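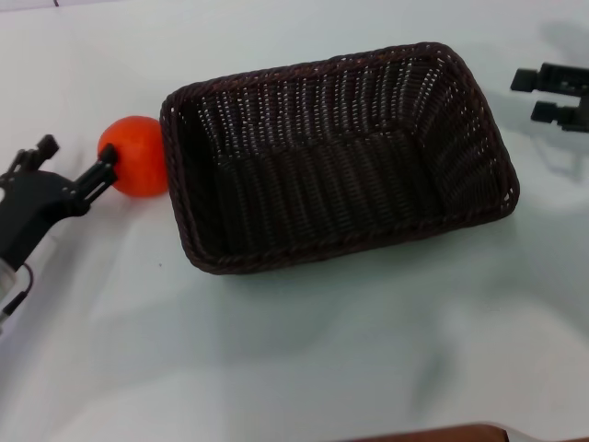 HOSP 35: Table Service and Display
Handout 9 – Baskets and Cloths for the Buffet Table
Van Loon Building, Room 4

Bring this sheet to the practical. Reading: the chapter on table displays in the Cikberg course book.

1. The cloth

Lay the cloth before anything else goes on the table. Find the center fold and line it up with the middle of the table, then open the cloth outward to both sides. Smooth from the center with flat hands. Do not pull on the corners. Small wrinkles can be steamed out in place. Deep creases mean the cloth goes back to the press.

White cloths show every mark. Check both faces under the overhead light before you lay one.

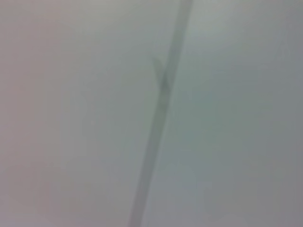 If two cloths are needed, overlap them by a hand's width and put the overlap on the side away from the entrance.

2. The basket

Dark woven baskets stand out well on white and hide crumbs. Pick one with sloped sides and a firm rim. Run a finger along the braid to feel for broken strands, and look at the corners, where the weave tends to open up first. Brush out the inside with a dry brush. Wicker is not put through the dishwasher.

Set the basket at a slight angle to the table edge – it looks less stiff that way.
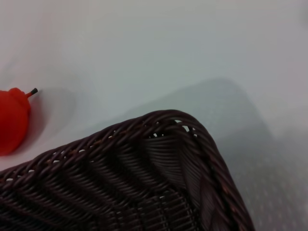
3. Filling

Whole fruit goes in unlined. Bread and rolls need a napkin under them. Start with the largest pieces along the far side and work toward the guest. Keep the fruit below the rim at the front. Stems point up or back.

For next time: sketch a basket layout for a December brunch and label each item.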